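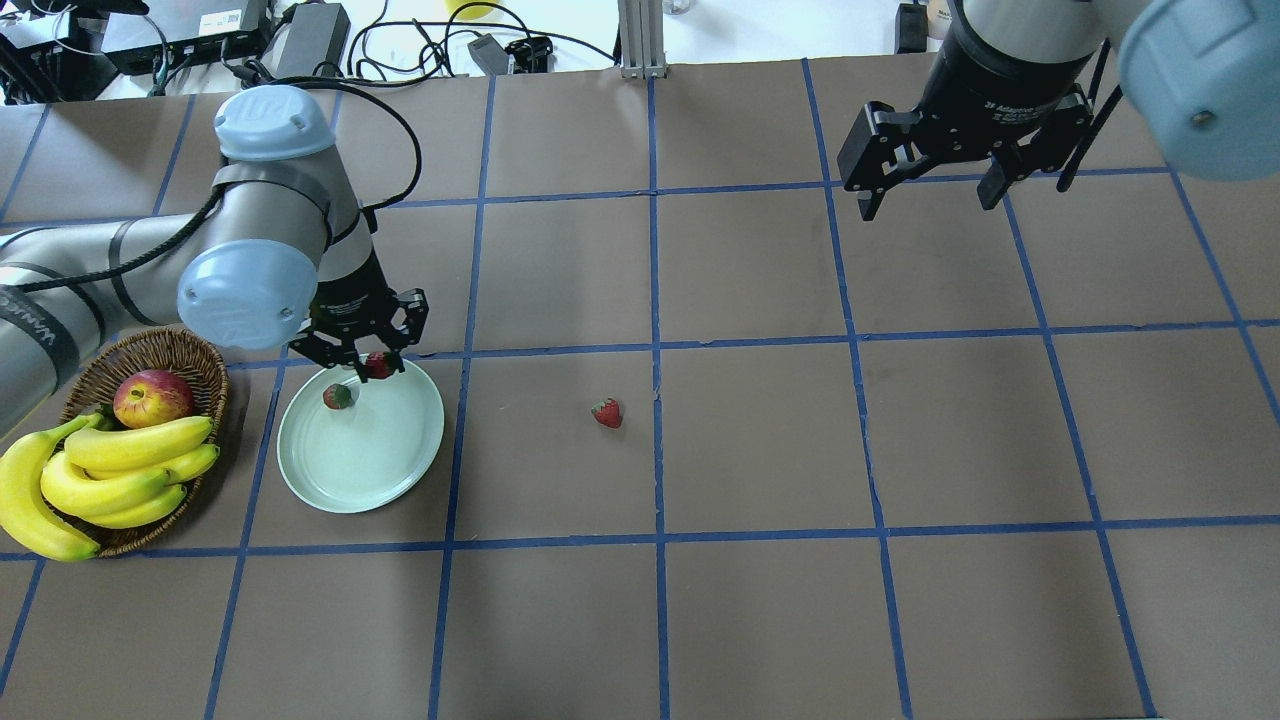
How long does it take to get better at saying sorry?

Longer than a weekend workshop, though six weeks of small apologies made a difference to me.

I had always thought of myself as a gracious person. Then my sister pointed out that my apologies usually contained the word "but" within the first eight words, and that what followed was generally a list of her faults. I told her I was sorry she felt that way. She put the phone down.

So I bought the Bilex journal, a thick little book with a ribbon and a stern tone. You write down one thing you got wrong each day, who was on the receiving end and what you plan to say to them. The first evening I sat for twenty minutes unable to think of anything. My husband offered to help. He had plenty.

The rules are simple enough. Say what you did. Say you're sorry. Stop talking. The third is the hard one — I come from Idham, where we like to fill a silence with the weather, and I found that a clean apology left alone in a room made my ears go hot.

I started small. I apologised to a woman in the chemist's for sighing at her. I apologised to my neighbour about the hedge, which took 2 attempts, the first having turned into a speech about his guttering. By November I was ready to ring my sister.

I'd written it out and practised it in the car park behind the Pereyra café. It came to four sentences. I read them to her, stopped, and looked at the dashboard clock.

"Is that it?" she said.

I said it was. She told me about her knee, then her boiler, and then asked whether I was coming for Christmas and if I would please not bring the trifle.

I have kept the journal going, more or less. Yesterday's page just says "trifle", with a question mark.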